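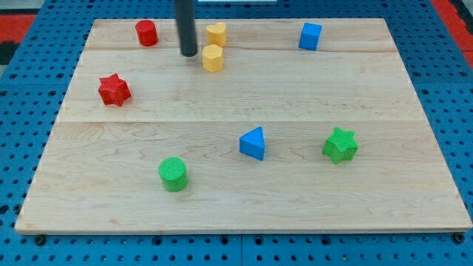

3.2 The blocks and the board

I'll start with the blocks, as they ate up most of our April. We wanted shapes you could name in one word, in colors you could call out across a room without anybody asking "which one?" A heart, a star, a cube, a cylinder, a hexagon – that sort of thing. Rekha Chaudhary and I went through a whole drawer of toy sets before we settled on small blocks in plain, solid colors (she held out for a crescent moon right up to the end, and I still feel a bit bad about it).

Figure 3. Colored blocks on the maple board, with the blue pegboard table underneath.

Color and shape don't line up one to one in our set, and we did that on purpose. Take the reds in Figure 3: a cylinder and a six-pointed star. If you say "the red one" you haven't finished your sentence! The same goes for yellow, where you get a heart and a hexagon. We wanted people to have to use both words, and boy, did they find ways around it. Our favorite from the Udley sessions was "the pointy red guy," which we kept in the data exactly as spoken.

The board is pale maple, made of strips joined side by side. I like it a lot. The grain is wavy and easy on the eyes, and every block color stands out well against it, including the blues, which got lost when we first tried laying things straight on the pegboard. Blue on blue with rows of little dark holes was a headache, and our first 165 descriptions had to be thrown out over it. We moved to the board on a Friday and never went back.

For each layout we scattered the blocks by hand and then asked a person to describe where one of them was. No grid, no template, just a loose toss and a quick nudge if two landed in a pile. We ended up with 3,442 descriptions, of which more than 2,000 mention a neighboring block ("next to the heart") and only 200 mention the board itself, usually an edge or a corner. I had expected the corners to do a lot more work than that. Agarwal had bet on neighbors from day one – I owe him lunch – and Section 4 goes through the wording people picked when two neighbors were equally close.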